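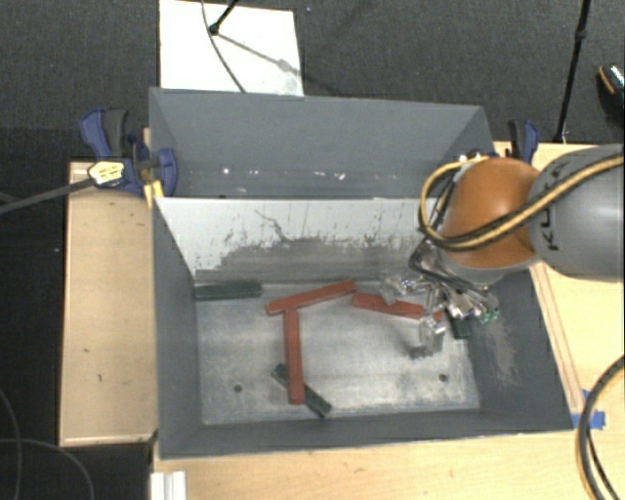
Korar is a small workshop in Denatstead that makes and repairs wooden toys, and we are looking for two people to join our sorting room. The work is simple to explain but it asks for patience. Blocks come back to us from schools and play centers in mixed lots, and every lot must be sorted, checked and put in order before it can go out again. Most of your day you will stand at a light wooden work surface with a gray metal bin like this one, with a divider across it, and the long blocks in red and dark green lie in the front part as they fell, one over another. The bins are old and have many scratches, but they are strong and we like them.

What you will do

You take the blocks out, separate them by color and length, and look at each side for cracks or rough corners. Good blocks go to packing. Damaged blocks go to the repair bench with a short note. At the end of the shift you wipe the bins and write the finished lots in the book. A usual shift is 300 blocks for one person - this is not a race, and new people are slower in the first weeks.

What we ask

You can stand for long periods and lift a full bin with a colleague. You see the difference between similar colors. You can read and write simple English. Experience is not necessary. Two of our present sorters started in 2020 without any, and now they train the others.

What we offer

A contract of 3 days per week, with possibility of more hours from November, when the orders of the Leinonen play centers arrive. Paid training, work shoes, and free coffee. The bus to Tornora stops in front of our gate.

How to apply

Please write a short letter about yourself, half a page is enough, and bring it to our office or send it by mail to Tiago Baptista, Korar, Denatstead. Please tell us which days you can work and when you could start. We invite all suitable persons for a visit of one hour, so you can try the work before you decide.

Letters should reach us within three weeks from the date of this notice.

July 5, 2022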